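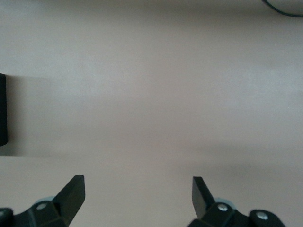
Why can't a robot just grab things? I can do it without even looking, a reader wrote to us in August after trying out the arm at the Cutthorpe workshop. She had driven it with the buttons for an afternoon and dropped the same eraser over and over.

It is a fair question. Picking up an eraser feels like one job to you. To a robot arm it is a whole string of jobs, and each one has to be built, wired or written down by a person first. We are going to go through how that works, using an arm called Fumow. Fumow was put together on a table at the Cutthorpe shared workshop, where people of all ages come to use tools they don't have at home.

Two fingers are enough

Your hand has four fingers and a thumb. Fumow has two fingers. They are black and flat, with square tips, and they face each other with a gap in between. When the fingers move toward each other, the gap gets smaller. When they move apart, the gap gets bigger. The part of a robot that does this is called a gripper.

Two fingers can't tie a shoelace or play the piano. They can pick up a block, a marker or a bottle cap, and that is a good place to start. Every extra finger needs more parts, more wires and more instructions. A first robot with five fingers would probably spend most of its life being repaired.

Try this. Hold your thumb and first finger out straight and stiff, and tuck the other fingers away. Now pick up a pencil using only those two. You can do it, but you have to put them in the right place first. If you are off to one side, the pencil rolls or gets pushed away. That is what Fumow has to deal with every time.

What moves the fingers

Inside a robot arm there are motors. The kind used in Fumow is called a servo (say SUR-voh). An ordinary toy motor spins when it gets power and stops when it doesn't. A servo is different. You can tell it to turn to a certain position and stay there, and it checks its own position as it goes.

The servos are told what to do by a small circuit board, which the workshop calls the Zulura board. Power goes in one side and the servo wires plug in on the other. The board doesn't think up anything for itself. It passes along messages such as "wrist, turn a little" or "gripper, close."

The messages come from a computer program. The one used at Cutthorpe is called Koo, and it was written by workshop members over one winter. In Koo you can move a slider on the screen and watch the arm move to match. You can also save a list of positions and have the arm go through them in order. A saved list like that is a very simple robot program.

Looking after the screws

Look at the screw heads on the dark parts below Fumow's fingers. Screws are useful on a robot because you can undo them. If a part breaks or turns out to be the wrong shape, you take out the screws, change the part and put them back. Glue would make that much harder.

Screws have a problem, though. Motors shake, and shaking can make screws work loose a tiny bit at a time. A loose finger wobbles, and a wobbly finger points at the wrong spot. The people who built Fumow check the screws before each session. They turn each one gently until it is snug and then stop. Turning harder can strip the screw, which means the little shape in the top gets chewed up and the screwdriver can't hold it anymore.

Four steps to pick up a block

This is the list Koo uses for picking up a block. You could act it out with a friend, where one of you reads the steps and the other is the robot. The robot must do only what is read out.

Step 1. Open the fingers wider than the block.
Step 2. Move the hand until the block is between the fingers.
Step 3. Close the fingers until they press on the block.
Step 4. Lift.

If you tried it, you may have run into trouble at step 2. Move which way? How far? How fast? A person fills in the missing parts without being asked. A robot can't, so the builders have to put them in as numbers.

A servo in this arm can be sent to numbered positions, a bit like the numbers on a ruler. On Fumow the gripper is closed at position 15 and fully open at position 400. To hold the workshop's wooden test block, the fingers go to a number in between. Finding it took some patience. At first the fingers stopped too soon and the block stayed on the table. Then they were sent too far, the motor pushed and pushed against the block, and it got hot. The number was changed a little at a time until the block came up and the motor stayed cool.

You can do this kind of testing with almost anything. Change one thing, try it, write down what happened. If you change three things together and it works, you won't know which one fixed it.

How does it know where the block is?

With only a saved list, Fumow doesn't know. It goes where it was told to go. If the block has been moved over by the width of your hand, the fingers close on air and the arm lifts nothing at all, very carefully.

One way around this is to mark the table. Put a small piece of tape where the block must sit, and always start with the block on the tape. Factories do something like this too, with trays and guides that hold each part in the same place.

Another way is to give the robot a camera. The computer looks at the camera picture and tries to work out which part of it is the block. This is harder than it sounds. A picture is just a lot of tiny colored dots to a computer. Shadows are a big nuisance. A gray shadow can have straight sides and corners, so a program that searches for dark shapes might decide that it is a thing to pick up. The arm can even cast a shadow of its own, and that shadow moves when the arm does.

It helps to use a plain table top in one color, with a block that doesn't match it. A flowery tablecloth is much harder work.

Cables matter too. A cable lying on the table can get caught under an arm or pulled out of its plug. Before you press start, move the arm through its path slowly and see whether it comes near one.

Back to the eraser

So why did the eraser keep falling? It was small, smooth and a bit squashy. The fingers were closing near one end of it, so the heavy end tipped down and the eraser slid out. When our reader lined up the fingers with the middle, it stayed put. She got it into the cup on try number 26.

If you want to make a gripper at home

You don't need motors for your first one. You need:

2 flat wooden craft sticks
1 rubber band
1 small piece of sponge
Glue that is safe for wood
A grown-up nearby

Cut the sponge into three small pieces. Glue one piece between the sticks at one end – this is the hinge end. Wrap the rubber band around that end so it stays together. Glue the other pieces inside the tips, one on each stick, so they face each other. Let the glue dry before you squeeze.

Now hold the sticks near the middle and pinch. Try a pencil, a coin and a grape. Then peel off the sponge tips and try the same things again with bare wood. Write down which ones slipped.

Safety with real arms

Keep your fingers out of the gripper when the power is on, even if nothing is moving. Tie back long hair and roll up loose sleeves. Know where the off switch is before you start, and ask a grown-up to plug things in. If the arm does something odd, turn it off first and look for the cause afterward.

Words to know

Gripper: the part of a robot that holds things.
Servo: a motor that can turn to a position and stay there.
Circuit board: a flat board with electronic parts on it.
Program: a list of instructions for a computer or robot.
Strip: to damage the top of a screw so a tool can't turn it.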